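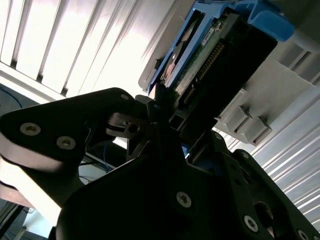
Teltavov
Salut à tous, petite question sur les caddies de disques, parce que je commence à m'arracher les cheveux. J'ai récupéré en février un châssis de stockage Jultlow (payé 80 euros, port compris, je ne vais pas me plaindre) et je suis en train de le remplir tranquillement. Les caddies sont du modèle bleu vif avec la grosse languette au bout, ceux qui laissent la carte verte du disque à nu par-dessous, avec la longue rangée de contacts dorés bien exposée. C'est pratique pour vérifier les contacts avant d'enfourner, mais à chaque manip j'ai peur de coller mes gros doigts dessus. Et puis surtout, j'ai deux disques qui refusent d'aller au fond. Ça entre, ça glisse, et ça bute juste avant la fin. Vous forcez, vous ?

okik_31
Ne force pas !! J'ai plié un connecteur de fond de panier comme ça, 152 euros la pièce d'occasion et trois semaines d'attente. Tu as regardé si les vis latérales dépassent ? Sur mes caddies il faut des têtes fraisées, avec des têtes bombées ça frotte et ça coince.

Saber
+1 pour les vis. Par contre pas d'accord sur le « ne force pas », il y a toujours un point dur à la fin, c'est normal, il faut bien que le connecteur s'enclenche. Tu pousses bien droit, sur le corps du disque et pas sur la languette, et ça passe.

okik_31
Un point dur oui, une butée franche non. Il dit que ça bute.

Teltavov
Alors j'ai vérifié, vis fraisées partout, j'avais ce qu'il faut dans ma boîte. Le logement, le premier à gauche, avec un disque engagé en partie : 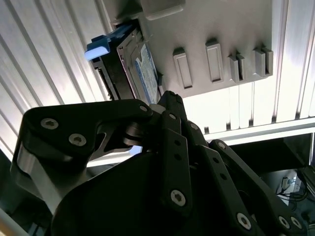

Disque engagé en partie, languette bleue vers la paroi nervurée.

À droite du disque il y a la rangée de pattes en relief, les deux premières plus hautes que les deux autres. Je me demandais si elles servaient de guides ou si c'était autre chose, la doc Jultlow que j'ai trouvée n'en parle pas du tout.

Kenneth Tiongson
Bonjour, j'ai eu la même famille de châssis au boulot. Pour les pattes je ne m'avancerais pas, mais pour le disque qui bute : chez nous c'était le caddie légèrement vrillé. Pose-le à plat sur une vitre, sans le disque, et appuie sur les coins. S'il danse, poubelle.

Saber
Poubelle, poubelle... un coup de sèche-cheveux et on le redresse, hein. J'en ai sauvé plein comme ça.

Kenneth Tiongson
Et tu les remets en prod après ? Moi non. Un caddie qui se revrille avec la chaleur des disques, tu ne le ressors plus.

Saber
C'est du matos de maison, il ne fait pas tourner une banque non plus !

okik_31
Sinon échange les deux disques récalcitrants avec deux caddies qui passent bien. Si le problème suit le caddie tu sais quoi faire, s'il suit le disque c'est l'assemblage. Cinq minutes de tournevis.

Teltavov
Bon, test fait. Le problème suit le caddie, pour les deux. Et sur la vitre il y en a un qui danse franchement, l'autre à peine. Je vais tenter le sèche-cheveux sur le pire, on verra (désolé Kenneth), et je cherche des remplaçants en parallèle. Si quelqu'un en a deux qui traînent dans un tiroir, en bleu de préférence, je prends !

okik_31
J'en ai des gris, même format. MP.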